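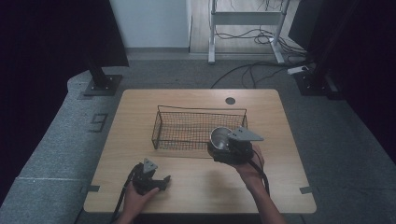 4. Recording with hand-held grippers

4.1 What is recorded

In the Pleris exercise the student holds one gripper in each hand and carries out the task directly. No arm is involved at this stage. The view comes from a camera at head height, and the learner is later asked to produce gripper motions from that view and the recorded gripper positions.

The task in this section uses a metal cup and a wire mesh basket on a table. One attempt, from the start position to the end position, is called an episode. Each pair of students records 40 episodes in the first session and 50 in the second.

4.2 Start position

The basket goes in the middle of the far half of the table, long side running left to right. Both grippers start empty over the near half, fingers open. The strips of grey tape at the two near corners stay where they are; do not lift or replace them between episodes.

The cup is placed by the partner and not by the person recording. Its position should change from one episode to the next. If the cup always starts in the same place, the learner can fit the data by repeating one path and will fail when the cup is moved by a few centimetres.

4.3 Carrying out an episode

Pick up the cup with the gripper nearer to it. Close the fingers fully before lifting. Move at an even pace, and pause briefly over the basket before lowering. The idle gripper stays in view and is held still, clear of the basket rim. Small movements of the idle hand are recorded like any others and the learner will copy them.

Polished metal reflects the lamps, and the reflections shift as the cup turns. This variation is wanted. Do not cover the cup or dull its surface.

Keep both cables on the near side of the table. A cable pulled tight changes the wrist angle, and the change is hard to find afterwards.

4.4 Which episodes to keep

Keep an episode in which the cup slips and is picked up again, and mark it "recovered". Discard an episode if a hand leaves the view, if the partner reaches over the table after the start, or if either position track has a gap.

The Jisberg set used in section 5 holds 3,208 episodes after this check. Exercise 4b asks you to train on 100 of them, chosen first at random and then from a single cup position, and to compare the two results on the held-out positions.

Reading: Nasrallah course notes, chapter 2; Plotitz lab sheet on position tracking.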